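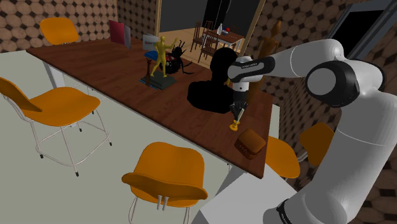 According to one operator at the Giltard site, the arm stopped above the object, closed its fingers on air and then reported a successful pick. Similar reports have been received from Holtow. The procedure below applies to all users of the Porko simulation package who encounter a false grasp report.

Before you begin

Pause the simulation and save the log. Do not reset the arm, as a reset clears the joint record. False reports must be resolved in simulation before a program is released to a physical arm.

Procedure

1. Open the log and find the last grasp command. Note the finger gap recorded at closure.

2. Compare the gap with the width of the object at the grasp height. Narrow stems are the most common source of error.

3. If the gap is smaller than the stem, the fingers have missed. Lower the approach height by 2 millimetres and run the pick again.

4. Check that the collision shape of the object matches its visible shape. Rebuild it if the two differ.

5. Set the grasp check to "contact and gap". The default setting, "gap only", must not be used for release testing.

6. Repeat the pick 21 times with neighbouring objects left in place. Any false report is a failure.

Where a failure recurs after five adjustments, withdraw the program and send the log to the Lengyel support desk. Quote fault code 9.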